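Interim progress report to the Koltthorpe Fund
Wed 9 September
By the project lead, Dralness Manipulation Group

Progress since the March report has been mixed, and I would rather the Fund heard that from us than worked it out from the tables. The Zarken method does what its authors claim on the tasks they chose. On ours, the gain is smaller and harder to pin down.

To recap, Zarken takes a policy trained on human-guided runs and adds a second stage, in which the robot is meant to learn from its own near misses. We agreed to test it on portioning dry food by weight, a job where a result can be read off a display and argued about less. The target is 50 grams of soybeans, scooped from a tub into a bowl on a kitchen scale. A run passes if the final reading is within 2 grams.

We have now logged 286 scored runs on the two-arm bench. The headline pass rate with the second stage switched on is 87 per cent. I would ask the Fund not to quote that figure yet. A good share of those runs began with the tub nearly full, when almost any scoop comes up with a sensible load. As the level drops the arm starts to scrape and chase beans into the corners, and the pass rate falls away. The plain policy suffers in the same way, and once we compare like with like the two lie much closer together than I expected.

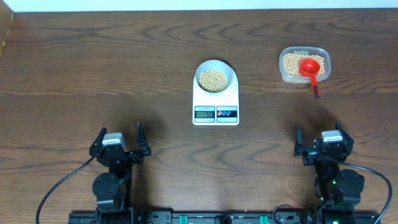
The portioning bench, with the scale reading 50 and the red scoop in the tub of soybeans.

There is also the matter of what the robot is learning from. The second stage treats the scale reading as the truth, but the reading takes a moment to settle after each pour. We found that the logging script sometimes took the number too early, so that good pours were marked as poor and the other way round. The script has been fixed. The older runs have not been rescored, and part of that set may have to be thrown away.

The Poduval comparison has slipped. Their code would not run with our grippers without changes, and I am wary of reporting a rival method as weak when we may simply have wired it up badly. We have asked them to check our settings before we publish anything.

For the next period we plan to fix the fill level at the start of each run, score every run blind to which method was used, and repeat the test with lentils. If the gap closes further, we will say so and recommend that the second stage be dropped. No change to the budget is requested.

Contact: Dralness Manipulation Group, project office
© Dralness. Back to top

Related items
March report: setting up the two-arm bench
Zarken replication: test plan and scoring rules
Notes on running Poduval code with other grippers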